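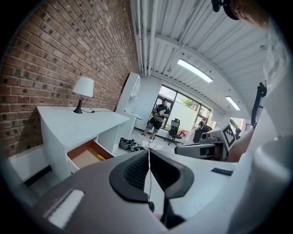 The first thing Roscoe Bellamy does when he walks into an old building is put his palm flat on the wall. He did it at the bakery in Curwood, he did it at the feed store in Cornine, and when I met him outside the former Jollik shirt works one morning in May he did it before he shook my hand.

"Soft," he said, grinning. "Feel that. That's a brick that wants to breathe."

I have spent the better part of a year falling for brick, and I blame Roscoe for most of it. He has been repointing walls since he was a teenager, and he can talk about mortar the way some people talk about baseball. Mortar, if you've never had reason to think about it, is the stuff in the joints. For a very long time it was lime and sand. Then Portland cement came along, harder and faster, and crews all over the country began packing it into walls that had been built for something gentler.

The trouble starts with water. An old, soft brick takes in rain and lets it out again, and in a lime wall a lot of that moisture leaves through the joints. Put hard cement in those joints and the water has to go out through the face of the brick. Come winter it freezes there, and the face pops off in flakes. The word for it is spalling, and once you know it you will see it on every Main Street you ever walk down (sorry!).

The shirt works had a bad case along the north side. Roscoe's crew counted 945 bricks that had to come out, and another 2451 that were worn but could stay. Finding replacements was the part I loved. New brick is too hard and too even, so he went looking for old ones, and he found them in a collapsed barn on the Talukder farm, stacked under a tarp by somebody's grandfather and forgotten. Same clay, Roscoe thinks, and maybe even the same kiln. The color runs from a burnt orange to something close to plum, and he laid them out on the grass and shuffled them for two days before he let anyone mix a batch.

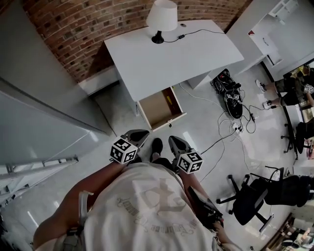
Raking out the old joints is slow. You can do it with a grinder, and plenty of people do, but one slip and you've cut a groove in a brick that survived a hundred winters. Roscoe uses a plugging chisel and a small hammer and goes in about an inch. Then the dust gets brushed out, the wall gets misted, and the new mortar is pressed in with a thin iron in 3 passes, each one left to firm up before the next.

He let me try a stretch at knee height, where he said it wouldn't show. My joints looked like cake frosting. His looked like they had grown there. The finishing touch is my favorite: when the mortar is thumbprint hard, you beat it with a stiff brush, tap tap tap, which opens up the surface and brings the sand forward. All at once it stops looking new.

Lime asks for patience afterward, too. It cures by pulling carbon dioxide out of the air, and it hates to dry too fast, so the crew hung damp burlap over the whole north side and went around with a garden sprayer morning and evening. Roscoe lifted a corner to show me. The joints underneath were pale and a little rough, and he put his palm on them.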